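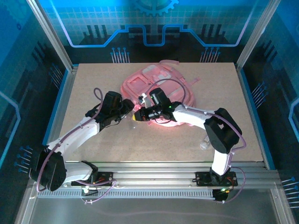

Hi all,

Olanrewaju Adeleke wrote:

> Has anyone walked the Skimton loop since the rain? I'm thinking of taking my two kids over the April break and I can't tell from the map if the lower path is open. Also, is the bakery in Petstead still doing the cheese rolls?

I went over last week with my sister and we had a great time! The lower path is open, but it's soft going past the second stile, so bring boots for the kids (and spare socks – mine were soaked by lunch). We ended up cutting across the field by Ekpo farm and picking up the lane on the far side. It's 12 miles if you do the whole thing, which I wouldn't with little ones. Turn back at the footbridge and you'll still get the best bit of the river.

Parking at the Petstead end is five dollars now and the machine only takes coins. There were almost 65 cars in there when we got back, so go early.

Cheese rolls, yes! They sell out fast though. We got the last two and my sister ate one and a half of them.

If anyone has a spare copy of the old Firkitlow trail map, the one with the mill marked on it, I'd love to borrow it. Mine went through the wash.

Irena Rutkowska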